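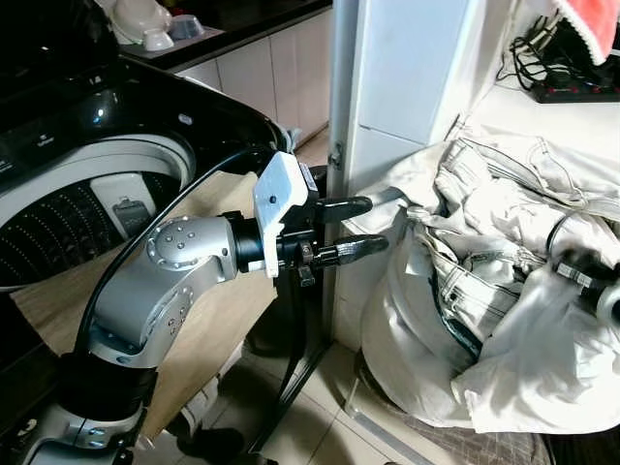
Re: [kotargate-swim] Morning swims when you've got work at nine

Hi all,

Sorry for the slow reply, I've been meaning to answer Isla's message all week and kept reading it on my phone in the changing room with wet thumbs.

Isla Hoani wrote:
> Has anyone found a way to fit in a proper swim before work
> without feeling wrecked by lunch? I'm managing 60 lengths at
> Kotargate but I'm starving by ten and asleep at my desk by two.
> Also, do you eat before or after? I've tried a banana before
> and it just sits there.

Isla, 60 lengths before work is loads! I was doing nothing like that when I started. I'd do 20, hang on the end pretending to fix my goggles, then do a few more.

On the food question, I'm firmly in the "after" camp, but I do have half a glass of milk when I get up. Then it's porridge in a flask, made the night before with far too much cinnamon, and I eat it on the 641 on the way in. I did try those Erkiro bars for a while (the date ones) and they were fine, but I was hungry again in an hour and they're not cheap. A boiled egg does me more good.

The sleepy afternoons got better when I stopped going flat out every time. I swim 3 mornings now and only one of them is hard. The other two I just potter up and down, a bit of backstroke, a bit of kicking with a float, and I'm out by quarter past seven. Jemal from the slow lane got me on to that and I was a bit sniffy about it at first - it felt like cheating - but I've kept it up since January, which I've never managed before.

The other thing is getting everything ready the night before. Bag by the door, work clothes rolled up, costume and towel washed and dried in time. If I have to hunt for anything at 6 in the morning I go back to bed.

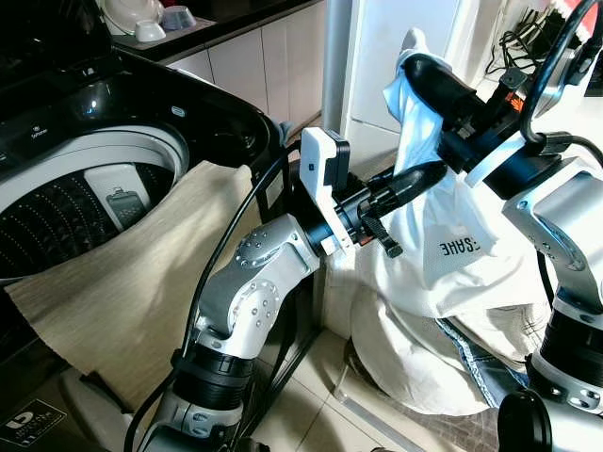 Towel over the front of the washing machine.

Has anybody used the Iso sessions in the small pool, by the way? I think they're meant to be for stretching and holding yourself still against the water, and my shoulder might like that. I can't tell from the timetable if you have to book or just turn up.

See some of you in the water, I'll be the one in the green hat.

Maureen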